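About Us

Hello, and come in! I'm Zanele Jacobs, and I look after the day-to-day running of Sulley House, a small Catholic school for grown-ups. We teach Scripture, prayer and a bit of Church history in the evenings, to people who mostly come straight from work and haven't had their supper yet (there is soup, don't worry).

We started with a reading group in my front room. Hendrik Xaba had just come back from two years of theology and couldn't stop talking about St Augustine, so I told him he might as well do it properly, with chairs. We read the Confessions over one winter, very slowly, and argued a good deal over the pears. By the spring there were 11 of us and my sofa had had enough.

Father Lwazi Venter offered us the old parish rooms on Molefe Street, and we've been there ever since. The roof has been mended, the piano hasn't.

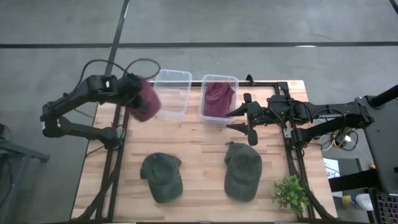 Most people begin with our Foundations course, which starts in November and runs until Easter. You don't need to be Catholic, or sure of anything much. Some of our students were baptised as babies and haven't opened a Bible since school, some are married to a Catholic and want to know what all the kneeling is for, and every year a handful are thinking of being received into the Church themselves. They all sit together and I wouldn't have it any other way.

After that you can carry on with the Psalms, the early Fathers, or Emília Danko's class on the lives of the saints. Emília grew up in Slovakia and came to us for one talk on Cyril and Methodius, and I'm afraid we never let her go! Her reading lists are long but she'll forgive you if you only manage the first page. Hendrik still teaches Augustine, and he also takes the Latin beginners at 7 o'clock, before the main classes.

Yolandi Matlala leads the prayer side of things. She runs our quiet days at Istach, a farmhouse out past the reservoir with 4 bedrooms and a tiny chapel that used to be the dairy. We go twice a year. Bring thick socks and something to read, and leave your phone in the car if you can bear to.
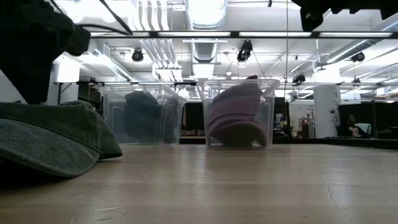 People do ask about money, so I'll just say it. The full Foundations course costs £475, and that covers your books, the soup and one quiet day. If that's too much, please come and have a word with me or drop me a line. We keep some places back for anyone who can't pay, and it stays between us. You can also pay month by month, as plenty of our students do.

The library is open to everybody, whether you're on a course or not. It was left to us by a retired schoolteacher and it's strong on Newman and medieval pilgrimage, rather thin on anything after that. Borrow what you like and write it in the green book by the door. We'd very much like our second volume of Butler's Lives back, if you happen to have it.

We also put out a little newsletter, Virard, with talk dates, book reviews and Emília's saint of the month. Ask at the desk for a paper copy.

If you'd like to try us out before signing up, come along to any evening class and sit in for free. Doors open at half past six, the side entrance is the one with the ramp, and I'm usually in the kitchen, so do shout hello.

Zanele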